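The Slow Return of the Evening Room

When I moved to this country, my first apartment in Dolalden had a living room with one lamp in the ceiling, and it was so strong that you could read the washing label of a sweater from the other side of the room. The landlord was proud of it. I lived under this light for two winters, and I thought that I was tired because of the new language.

It took me a long time to understand that it was also the lamp. In the house where I grew up, the big light was for cleaning and for finding things you had dropped. After supper it went off and the small ones went on, one near the stove, one by the radio, one in the corner where my grandmother did her mending. We never talked about this as a style. It was how evening began.

Now the evening room is coming back, and people are spending money on it. In the old part of Dolalden I walked down Barbier Street in February, at six o'clock, and looked up at the windows as every foreigner does. Five years ago they were white and blue. This winter more than half of them were yellow, with the light sitting low, at the height of a chair. The lamp shop on the corner, which has had the name Bukex over its door for as long as I have lived here, used to give its front window to ceiling fixtures. In February they were at the back, behind the extension cords.

I visited the shop several times for this article. The customers come with the same complaint, and they say it almost in the same words: the room is nice in the daytime, but at night they do not want to be in it. So they go to bed with the telephone, or they stay in the kitchen. Many of them have already bought a new rug or painted a wall before they think about the light.

The advice in the shop is simple. Buy one lamp, the cheapest that you do not hate, put it lower than you think, and live with it for a week before you buy the second. I followed it at home. The first lamp went on a stack of books next to my armchair, and on the third night I noticed that I had not switched on the ceiling at all. The second lamp I bought too quickly, and it was a mistake. It had a clear glass shade, and wherever I sat, the bulb looked straight into my eyes. It lives in the closet now and I am still a little angry about it, for it cost me 192 dollars.

There is an older story under this fashion. The town of Plillden, 28 miles up the river, got its electric light late, and the small museum there has a room furnished as it was in the first years with current. I expected one poor bulb in the middle. Instead there is a cord that hangs from the ceiling with a hook, so the lamp could be carried to the table, to the bed or to the sewing machine. The family had one light and they took it along with them, exactly as they had done with the oil lamp before. The habit of lighting a whole room evenly, corner to corner, came later, when power was cheap and brightness was a thing to show to the neighbors.

I don't want to be romantic about it. My eyes are not young, and I need a strong light for cutting onions and for tax papers. A friend of mine tried to do everything by small lamps and fell over her own shoes. Stairs should be bright. A bathroom too, at least for one who shaves. And bulbs are a small science that I have learned only half: the warm ones are sold with a number on the box, a lower number means more yellow, and I always hold two boxes in my hands like a person who has forgotten which child is the older.

What I did learn is that the place of the lamp matters more than the lamp. Put it beside a seat and the seat is suddenly occupied, even when you are in another room. If you put it in a far corner, the corner comes nearer. A wall behind the lamp is better than a window, as a dark window swallows the light and gives you back only your own face. Around 100 years ago every housekeeping book had a page about this, and then the page was gone from the newer editions.

My old landlord still owns the apartment. I passed it this spring and his ceiling lamp was on, all of it, with the curtains open. At the kitchen table under it somebody had put a small red lamp, and that one was on also.
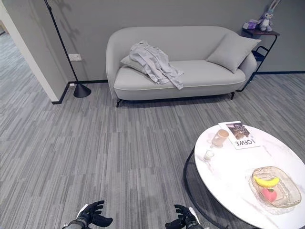
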